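Navirside Visitor Association
Minutes of the spring meeting, April 18, 2020 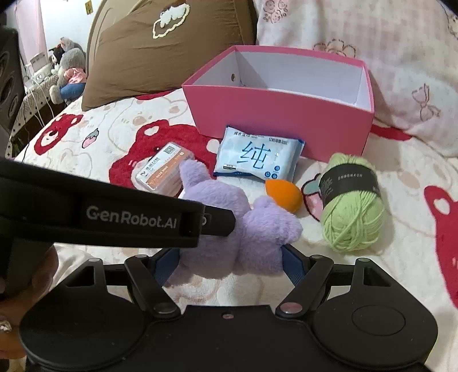
Present: Huia Doolan (chair), Younes El Fassi, Aishwarya Thomas, Samran Noiphan. Apologies from Jarrah Lowther, who sent her notes ahead and was much missed.

Huia opened by thanking everyone for dialing in, and said how good it was to hear so many familiar voices after such a quiet few weeks. The December minutes were read and approved with one small fix (the ferry landing is at Pearce, and we had it at Plasel).

Visitor guide. Aishwarya has the new walking guide nearly ready, and those of us who have read the draft enjoyed it very much, especially the pages on the old harbor road. There was a long and friendly talk about whether to print now or wait until inns are taking bookings again. Agreed to print 1000 copies once the opening dates are known, and to put the guide on our website in the meantime. Samran asked that the map be made larger, and Aishwarya will see what she can do.

Booking page. Younes reported that Gokeo has offered us two more months on the present terms, which was kind of them. Six inns have asked to have their cancellation rules reworded, and he will call each of them himself. Huia asked him to pass along our good wishes while he's at it.

Lantern walk. Jarrah's notes suggest three evenings in place of the usual two. Everybody liked the idea, though Samran wondered about parking at Plasel. Held over until Jarrah can join us.

Signs. The Pearce landing sign still needs paint. Samran to get a price.

Next meeting: Huia will send a date.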